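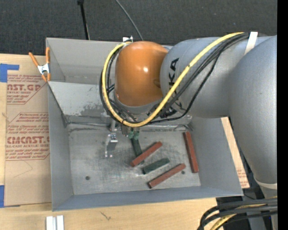 A tote bin, also called a parts bin or tote pan, is an open-topped container used in workshops, stores and small factories to hold loose items between one job and the next. Most are rectangular. The walls may be upright or may slope inwards towards the floor, which lets the contents settle in the middle, where they are easier to reach. Sheet metal is a common material for heavier goods, and grey is a usual finish. The floor takes most of the wear and soon picks up fine crossing scratches, while blocks put in without dividers come to rest at odd angles, sometimes one on top of another. Small round holes in the floor are found on some bins.

Construction
Metal bins are normally folded from a flat sheet and then welded or riveted at the corners. The top edge is often turned over to stiffen it and to cover the raw metal. Plastic bins are moulded in one piece – they are lighter and quieter, but mark more deeply under sharp parts.

Sizes
There is no single standard. The Rukwood pattern, once widely copied, was 47 cm long and 19 cm deep, and weighed about 2 kg empty. Voler makes a shallower version for bench use. Tichý bins are wider and have a sloping panel at the back.

Use and care
Bins are filled by hand or by tipping. Mixed contents are usually sorted by colour or size before they go back to the shelf. Grit left on the floor of a bin will scratch painted parts, so many workshops line theirs with rubber or felt. Rirell sells a cut-to-size liner in two thicknesses.

See also
Pallet box
Shelf bin
Stillage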